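Glaze fit and the dark rim: a talk with the Latell production manager
Ceramics Trade Notes, 10 April 2026

Latell makes tableware for canteens, hotels and a small number of shops. Its works at Teladholm fires stoneware in two gas kilns and one electric kiln, the last kept for test pieces and short runs. The production manager, who has held the post through three changes of glaze supplier, agreed to talk on condition that the conversation stayed on technical matters and off prices.

The first subject was crazing, the network of fine cracks that appears when a glaze shrinks more than the body beneath it.

"Most complaints that reach us as chips are crazing that has been ignored," the manager said. "The glaze is in tension. It cracks, water gets into the body if the body is at all porous, and after that the edge has very little strength. The customer sees a chip and blames the dishwasher."

The works tests for it by heating glazed samples in an oven and dropping them into cold water, raising the oven temperature in steps. A batch passes if no sample shows cracks under ink at the final step. Samples are then kept on a shelf for 90 days and inked again. The second check was brought in after a white glaze passed the oven test and crazed in the warehouse.

"Delayed crazing is moisture expansion of the body," the manager said. "The quick test does not find it. You can speed it up with an autoclave, and we do that as well, but I still want the shelf samples."

Rims took up the larger part of the conversation. A thin dark line at the lip has been in steady demand from restaurants, and it is harder to make than plain white. 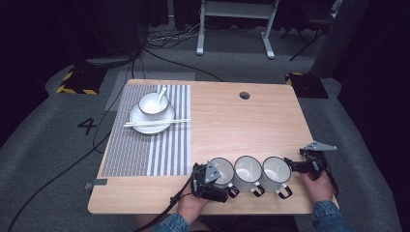
Dark-rimmed bowl and saucer, laid with white spoon and chopsticks.

There are two usual ways of doing it. In the first, the white glaze is wiped back from the edge and a dark glaze is applied by wheel and brush. In the second, a band of iron or manganese oxide is laid over the unfired white and allowed to sink in. Latell uses the first for bowls and saucers.

"With oxide you get a softer line and you cannot hold the width," the manager said. "It runs where the white is thick. On a saucer you might accept that. On a stack of 40 saucers the eye picks out every one that is wrong."

The join between the two glazes is the weak point. If the white has not been wiped back far enough, the overlap is too thick and crawls in the firing, leaving bare patches. If it has been wiped too far, there is a gap. The works allows an overlap of one millimetre and checks it on the unfired piece with a simple gauge.

Asked whether a dark rim wears faster than a white one, the manager said the wear was much the same but easier to see. Metal marking, the grey streaking left by cutlery, shows less on the dark band and more on the white next to it. Marks of that kind are metal left on the surface and will usually come off with a mild abrasive cleaner.

Mugs bring their own difficulties. The handle is attached when both parts are leather-hard, and the added mass on one side tends to pull the lip out of round as the piece dries.

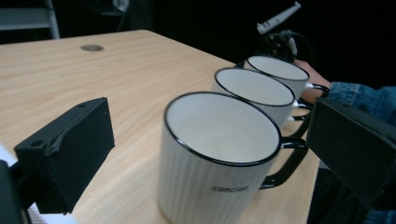
Ribbed off-white mugs with a black rim.

"People look at the handle joint, which is sensible, but I look down into the mug from above," the manager said. "If the lip is oval by more than a millimetre and a half it goes back as scrap clay before it has cost us a firing."

Ribbing helps a little with stiffness and a good deal with grip. It also makes glazing less forgiving. Glaze breaks thin over the ridges and pools in the grooves, so the slip has to be kept at a steady density through the shift. The operator weighs a measured pint every hour and writes the figure on a card. Cards are kept with the kiln log, and batch 827 is still used in training as a record of what happens when two readings are missed.

The manager was less willing to discuss Lomia, the clay body due to replace the present one in September, beyond saying that its absorption was lower and that its drying shrinkage had been a nuisance in trials. Naidu, the pressed range sold to hospitals, will move to it first. The trials have so far used more than 400 pieces. 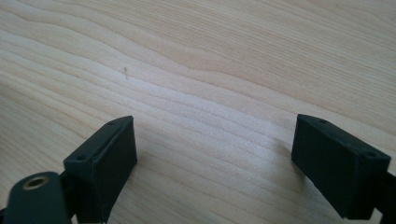
Advice for buyers

The manager's advice to anyone ordering for a kitchen was brief. Ask for the water absorption figure of the body and the method by which it was measured. Ask whether the foot ring is ground after firing, as an unground foot will scratch the glaze of the piece below it in a stack. Order spares from the same batch.

"White is never the same white twice," the manager said. "We hold it within a tolerance, and you will still see it if you put a new plate beside an old one."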